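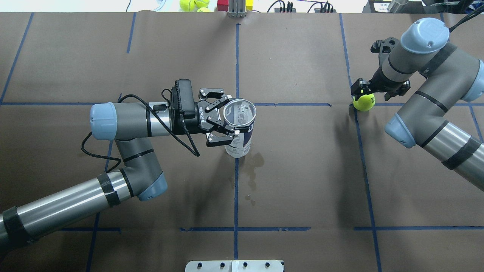

Search talks and notes
Enter keyword

Speaker notes – Covering and marking a shared worktable
Wenjie Guo, Prellari workshop series, March

Opening. Ask who in the room works at a table used by more than one group. Keep it short.

Slide 2. Why paper. Brown kraft, 36 inches wide, pulled tight and taped on the underside. It takes pencil and shows spills early. It creases. Replace it when the creases start to catch on things, and don't patch.

Slide 3. Why blue masking tape. Low tack, lifts off paper if pulled back slowly at a flat angle. Visible against brown under warm and cool lighting. We compared it with the white tape at Finent and people misread the white after a few weeks of scuffing.

Slide 4. Laying out the cells. Snap the center line first. Work outward from it. Measure both ends of every strip – most slanted lines come from measuring one end only. A slanted line is acceptable if the cell is only for parking things. Redo it if anyone measures from it.

Slide 5. Liquids. Paper wicks. A spill near a line will run under the tape and loosen it from below. Blot, wait 40 minutes, press the tape edge, then decide. Open containers go in the middle of a cell, with the label facing the user. Mention Iestyn Vaughan's point about trays (he is against them, they hide the grid).

Slide 6. Costs. One roll of paper covers the Wavcombe table 14 times. Tape is the larger expense.

If time is short, skip slide 6 and go to questions at slide 5.

Likely question: vinyl instead of paper? Fine for wet work, poor for pencil.

Related notes
Choosing tape for temporary floor lines
Meng bench heights, revised
Storing paper rolls upright

We use cookies to remember your settings. Accept / Manage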